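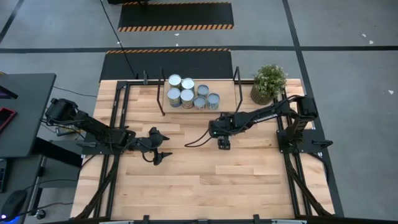
Keeping tins together on a wooden worktop without marking it?

Posted by Cadi Samuel, Nultthorpe, 27th August

Hello everyone! I've finally got the kitchen I've been dreaming of since April, and the best bit by miles is the worktop. It's solid wood, made up of lots of pale planks glued together (butcher-block style), and I can't stop stroking it. My sister thinks I've lost my mind.

Now I need to decide where the tins go. We haven't got a larder and the wall cupboards are only 17 cm deep inside once you allow for the pipes, so I'd love to keep the ones we use every day out on a little wooden board at the back of the worktop, all huddled together. Silver lids, pale labels, I think a bunch of tins looks lovely on wood! I'm only talking about a small group, with the rest going under the stairs.

My worry is rings. My mum had a wooden table with dark circles all over it from tins and I'd be heartbroken if that happened here. Is a loose board underneath enough? Should the board be oiled as well? And does it matter that it's a bit lighter in colour than the worktop, or will they even out over time? The worktop was finished with Nimik oil by the fitter, three coats, if that helps anyone.

Thank you in advance, I've already learnt loads from this site!

Boyang Song

Congratulations on the worktop, they're wonderful things to live with. I've had mine for years in a very busy family kitchen and I still love it.

Your mum's dark circles were almost certainly from wet steel. Oak is the worst for this. There are tannins in the wood, and when a damp tin sits on it the iron reacts and leaves a black or bluish mark. The tin doesn't even have to be rusty to begin with. Paler woods such as beech or maple mark much less, but you can still get an ordinary brown rust ring if water gets trapped under the rim.

So yes, a board is a great idea, with a few things to add:

Oil the board on both sides and all the edges. If you only do the top it can cup, and then your tins wobble every time somebody shuts a drawer.

Stick four small felt or cork pads underneath so that air can get in. A flat board on a flat worktop will hold water between the two if the tap splashes or you wipe round it with a wet cloth.

Lift the whole thing off once a week and wipe beneath it. This is where the board really earns its keep, you pick up one thing and all the tins come with it!

Dry any tin you've rinsed before it goes back, right round the bottom rim.

As for the colour, most pale woods go more golden with light. The patch under the board won't get any, so shift it along every so often during the first year or you'll have a neat pale rectangle there. I did mine with a bread bin, and it took ages to catch up.

If you do ever get a black mark, sand it lightly with 140 grit along the grain, finish with something finer, and oil again. Small marks come out beautifully.

meredith_k

just use a tray!! mine is from the market in Prilbridge and its brilliant, has a lip so nothing slides off. tins look so cheerful out on the side, do it

Cadi Samuel

Oh this is so helpful, thank you both! Boyang, I had no idea about doing both sides. It's beech, I've just dug out the invoice, so it sounds as if I can relax a bit. I'm getting cork pads on Saturday and I'll put the first coat on the board that evening. Meredith, I do like the thought of a lip, might glue a thin strip along the front edge and see how it looks.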